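Gustport Makers Board > Grippers and hand tools > Pad mesh slipping on one finger

leire_ibarra
April 2, 2018
Hi all, I look after a pair of hand-held grippers (two black fingers each, linkage on screws, textured mesh on the pads) and we've been folding kids' clothes with them at home. Lately one finger lets go of thin cotton just as I bring the fold over. Drives me batty! I've wiped the mesh and put new pads on from Trikari, colour doesn't matter, whatever was in the drawer. Same thing.
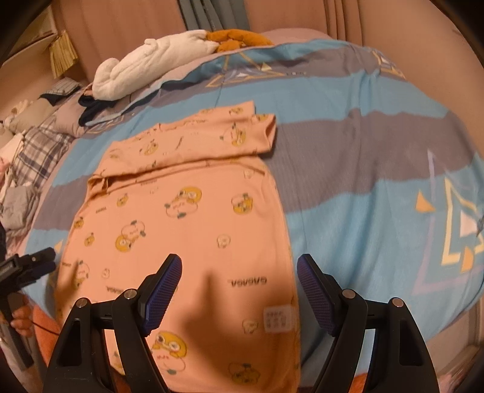 It's fine on towels, and it's fine on anything with a thick seam. Pyjama tops are the worst. I do 100 folds between cleanings, if that matters.

seppala_fan
Pads are a red herring, I reckon. Check your pivot screws. Mine backed off a hair after 800 cycles and the pad started meeting the other one at an angle, so only the tip was gripping. Close it on a strip of paper and tug.

Moxo155
Disagree, sorry. If it holds towels the linkage is good enough. New mesh is slick till it's been scuffed, so give it a go with a stiff nylon brush, dry, no solvent.

seppala_fan
A towel would stay put in a pair of salad tongs, mate. Doesn't prove anything about alignment.

leire_ibarra
Okay, did the paper test. It slides straight out at the heel of the pad and grabs at the tip. Two of the screws took a good quarter turn, so that's one for seppala_fan. Do you put threadlocker on yours?

seppala_fan
Tiny dab of the medium stuff, Cevance do a small bottle. Keep it off the pivot itself or you'll be swearing at it.

Moxo155
Fair enough on the screws. I'd still brush the mesh though.

leire_ibarra
Will do both tonight, there's a mountain of washing to practise on.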